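玩具积木

玩具积木是一类可以堆叠、拼接或排列的小型构件的总称，大多做成方块、长条、圆柱、三角或拱形，供儿童（以及为数不少的大人）搭建房屋、桥梁、城堡，或者干脆什么也不像的东西。中文里“积木”两个字说得很朴素，“积”是堆积，“木”是木头，可是今天走进任何一家玩具店，塑料的、软胶的、布的、硬纸的、软木的都叫积木，这个“木”字早就成了一种亲切的旧称，就像我们仍然管不含铅的笔叫铅笔一样。

本条目谈的是广义的积木，既包括靠重力平衡的堆叠积木，也包括带有凸点、卡槽或磁铁的拼接积木。拼图、骨牌和成套的机械模型与积木关系密切，但各有自己的传统，文中只在必要时顺带提到。

名称与范围

在日常说法里，积木、砖块、颗粒常常混着用。讲究一些的玩家习惯把带凸点、能互相咬合的塑料件称为“砖”或“颗粒”，把没有咬合结构的木块称为“积木”；幼儿园老师则多半不作区分，统统叫积木，放它们的地方就叫积木区。各地还有不少可爱的叫法，有的地方叫“搭搭木”，有的叫“方木头”，上了年纪的人说起来，往往还带着一点小时候的腔调。

英语里也有类似的情形，block 偏重整块的木头，brick 则更常指可拼接的塑料件。翻译玩具说明书的人对此颇为头疼，同一本册子里前后译名不统一，是收藏者们津津乐道的小瑕疵，有人甚至专门收集译错了的说明书。

历史

把小块的木头、石子、泥团垒起来玩，大概是人类最古老的游戏之一，要给它找一个确切的起点恐怕是徒劳的。孩子见到能摞的东西就会去摞，这件事不需要谁来教。真正有文字可循的，是把积木当作教具的历史。十七世纪末的欧洲教育论著里，已经出现用刻有字母的小块帮助儿童识字的主张；到了十九世纪上半叶，幼儿园的先驱们把立方体、长方体、圆柱体按一定次序编成教具，装在带盖的小木盒里，孩子从盒中整齐地倒出来，玩过之后还要整齐地收回去。这种“从整体到部分，再从部分回到整体”的想法，对后来的积木设计影响很深，直到今天，许多木制积木的包装盒仍然做成刚刚好装满的样子，少一块都盖不严实，多一块也塞不进去。

十九世纪后半叶出现了用石粉、沙子和油压制而成的人造石积木，分量沉，颜色多为砖红、米黄和石板蓝，搭出来的塔楼颇有几分真建筑的气派。二十世纪初，比例严格的单元积木在幼儿园里流行开来，一块长条恰好等于两块方块，两块三角恰好拼成一块长方，孩子在不知不觉之间就碰到了分数。再往后，塑料工业成熟了，带凸点的拼接砖登场，积木从此可以倒过来拿也不散架，这对搭积木的人来说是一件了不起的大事，值得单独说一说。

中国的情形又有一番趣味。榫卯、斗拱这些建筑上的老手艺，本来就和拼搭的道理相通，七巧板、益智图之类的平面拼摆玩具也早已深入人家。二十世纪的彩色木积木，许多人还记得是装在硬纸盒里的，盒盖上印着一座带尖顶和大钟的房子，照着搭总归差一块拱门，而那块拱门多半在床底下。

材料

木材

传统积木以榉木、枫木、桦木、松木和橡胶木最为常见。榉木和枫木质地细密，棱角耐磨，摔在地上声音清脆；松木轻而便宜，但较软，用久了边缘会起毛，角上会留下一个个小坑（有人嫌它旧，也有人偏偏喜欢这种旧）。木料在加工之前须充分干燥，否则过一个冬天便会翘曲，原本严丝合缝的一套积木，到了春天就摞不直了。

木积木的表面处理大致有几条路子：不上漆只打磨，上植物油或蜂蜡，或者涂水性漆。不上漆的手感最好，摩擦力也最足，搭高塔的时候尤其占便宜；上了厚漆的积木看着光亮，却容易打滑，孩子搭到第七八层便哗啦一声全倒了，那一声响，家里有过孩子的人想必都很熟悉。

塑料

拼接砖多用ABS一类的硬质塑料注塑成型，取其尺寸稳定、颜色饱满、耐磕碰。拼接砖对模具的要求很高，凸点稍大一点就拔不下来，稍小一点就咬不住，这种恰到好处的松紧，行内人称为“咬合力”。给更小的孩子用的大颗粒砖，凸点宽，壁也厚，小手一把就能攥住，松紧也调得更宽容些。
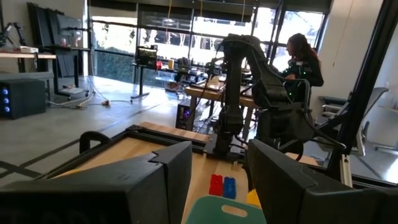
硬塑料的长处在于好清洗，温水加一点洗洁精，泡一泡，摊开晾干便是。它的短处也不难想到，一是长时间暴晒会发黄发脆，白色和浅灰色的最明显；二是赤脚踩上去实在疼，这一点全世界的父母早就达成了共识，不必多说。

软质材料

硅胶、泡沫和布制积木主要面向一两岁的幼儿，轻软，可以咬，扔出去也不会砸坏东西。它们搭不了太高，但这个年纪的孩子多半也不在乎高，他们在意的是推倒。大人在旁边搭三层，孩子一巴掌推倒，然后笑，然后要大人再搭，如此可以重复整整一个下午。

尺寸与比例

一套积木好不好用，比例比花样要紧得多。老派的制作者常说“先有一，后有二”，意思是先定下一个基本单元，其余各件都从它身上加倍或减半得来。基本单元若有偏差，越往上搭，误差越大，搭到后来整座塔便悄悄地歪向一边，孩子还以为是自己手不稳，心里怪委屈的。

Zunel 是一套常被爱好者提起的木制积木，全套290块，装在一个带滑盖的扁箱里，块数虽多，其实只有不多的几种形状反复出现。初次接触的人往往嫌它单调，没有窗户，没有屋顶，也没有小人，玩上一段日子以后才慢慢体会到，形状越少，能搭的东西反倒越多。它附带的小册子里只印了2幅示例，其余的页面全是空白方格，供孩子自己画下搭过的东西。有些人家把这本小册子留了许多年，里面歪歪扭扭地画着火车站、鸡舍和“给外婆的桥”，比积木本身还要珍贵。

与之相反的是主题套装，每一件都有指定的位置，照着图纸一步一步拼下来，得到的是一件漂亮的成品。两种玩法各有各的好处，没有必要分出高下。许多孩子拿到套装，头一回老老实实照着拼，第二回就拆散了混进大筐里，从此再也凑不齐原来的样子，这大概也算是套装的正常归宿。

颜色

红、黄、蓝、绿是积木最常见的几种颜色，一方面因为幼儿容易分辨，另一方面也因为早年的染料和色粉以这几种最为稳定、最为便宜。后来颜色越来越多，粉彩、莫兰迪色、透明色轮番流行，可是一问孩子最喜欢哪一块，回答往往还是红的那块。

颜色也给了积木另外一种玩法，就是分类。把同一种颜色的归到一处，再换一个标准，把同样大小的归到一处，对三四岁的孩子来说是很有滋味的事情，有的孩子对分类的兴致甚至高过搭建，排成长长的一条，从客厅一直排到厨房门口，谁也不许碰。大人不妨绕着走。

搭法

堆叠积木的基本功夫不外乎平放、架空、交错和悬挑。平放人人都会。架空就是两边立柱、上面横搁一块，孩子第一次搭成这样一个门洞，脸上的神气很值得拍张照片留下来。交错是砌墙的法子，上一层的块要压住下一层的缝，墙才结实；真正的砖墙也是这样砌的，带孩子散步时指给他看，他多半会站在墙根底下看上好一会儿。悬挑最难，伸出去的部分要靠后面的重量来压住，压少了便会栽下来，压多了又把底下的墙压歪。

拼接砖则另有一套讲究。因为有凸点咬住，悬挑和倒挂都不在话下，难处转到了结构强度上，长墙须用长砖拉住，转角须上下互锁，大平面底下要衬一层横向的砖。老玩家还讲究“侧拼”，借助特殊的转向件让凸点朝向侧面，这样就能做出光滑的墙面和细密的纹理。这类技巧从前靠口耳相传，后来有了爱好者自己编的图册，其中一本叫《Fontes》的流传颇广，收录了41种转角与拱券的拼法，用的是手绘线图，画得不算精致，却很清楚，跟着做一遍便能明白。

不论哪一种积木，桌面或地面平不平都是大事。地毯软，塔搭不高；木地板最好，可是倒下来动静也最大，楼下住着人家的，铺一块硬纸板可以缓和一些。
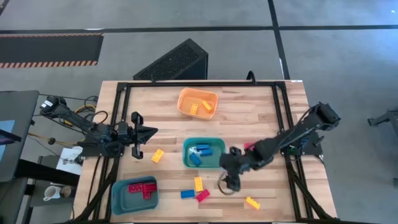 积木与教育

研究儿童游戏的人大多认为，搭积木与空间想象、数量概念以及语言表达都有关系，只是这种关系究竟有多深，不同的研究说法不一，下结论时不妨留些余地。比较没有争议的是，孩子在搭积木时说的话很多，有时同旁人商量，有时自言自语：“这个太长了”“再来一个一样的”“先别动先别动”。长短、高低、前后、里外这些词，就是在这样的时候用熟的。

幼儿园的积木区一般设在人来人往较少的角落，三面有矮柜围着，免得辛苦搭好的城池被路过的同学一脚踢翻。矮柜的隔板上常贴着各种积木的轮廓图，收拾的时候按图归位。有经验的老师会允许孩子把没搭完的作品留到第二天，旁边立一块牌子，写上“还没好”。这块牌子的分量很重，一般连最淘气的孩子也不去碰它。

Skunitura 是一座小型的游戏与玩具陈列馆，馆内专辟了一间积木室，每年十月办一次公开的搭建日，任何人都可以进去坐在地上搭，时限30分钟，到点摇铃，所有人一起停手，绕着屋子看看别人搭了些什么。没有评比，也没有奖品，只在出口处给每个人盖一枚方块形状的印章。大人来得比孩子还踊跃，常有穿着西装的人盘腿坐在角落里，为了一块找不到的半方块急得额头冒汗。

收纳与清洁

积木的收纳是一门小小的学问。按颜色分看着悦目，按形状分用着顺手，家里究竟采取哪一种，往往要看是谁在收拾。浅而宽的盒子比深桶好用得多，深桶里的积木总要整桶倒出来才找得到想要的那一块，小件又总是沉在桶底。也有人家用一块抽绳的大圆布，玩的时候铺开，玩完一拉绳子就是一个口袋，收得极快，缺点是里头什么都混在一起。

木积木忌泡水，用拧得很干的湿布擦过，放在通风处阴干即可，发涩的可以抹一点食用级的矿物油。塑料积木能下水，但不宜用过热的水，也不宜放在烘干机里。带磁铁的积木不要长时间浸泡，外壳若有裂纹应当立刻停用，磁铁一旦脱落被幼儿吞下，后果十分严重，遇到这种情况须马上就医。

安全

给三岁以下的孩子选积木，头一条是够大，不能整个放进嘴里；其次看边角是否打磨圆滑，漆面是否牢固，有没有刺鼻的气味。二手积木要仔细看一遍，年代久远的彩漆可能含铅，来历不清楚的老积木摆在书架上欣赏就好，不要给孩子玩。大小孩子同住的人家，小颗粒最好在高处单独收着，大孩子玩的时候上桌，玩完顺手清点一下桌子底下。

收藏与爱好者

成年人玩积木早已不是新鲜事。有人收老木积木，看重盒子上的石印图画；有人收塑料砖里的停产颜色；还有人只收拱形，各个年代、各种材料的拱，摆满一面墙。老木积木最难得的是原盒与图样俱全，盒盖内侧若有从前小主人的铅笔签名，有些藏家认为是瑕疵，有些藏家却宁可为此多付一点钱。

爱好者之间还有一种颇有人情味的做法，叫作“Plostunus”。它起初是一份邻里之间传看的缺件清单，后来成了一个互换缺件的小网络：谁家的积木少了一块，便把形状、尺寸和颜色写在卡片上寄出去，有相同零件的人回寄一块，不收钱，只要求收到的人日后也替别人寄一块。清单上排得最久的，常常是那种细细的小圆柱，滚得最远，丢得也最多。木积木若实在找不到原件，便有会木工的爱好者照着尺寸补做，新料颜色浅，夹在旧积木里一眼就能认出来，用上几年，颜色也就慢慢接近了。

参见

七巧板；榫卯；单元积木；拼接砖；骨牌；建筑模型；幼儿园教具

本条目最后修订于2026年7月23日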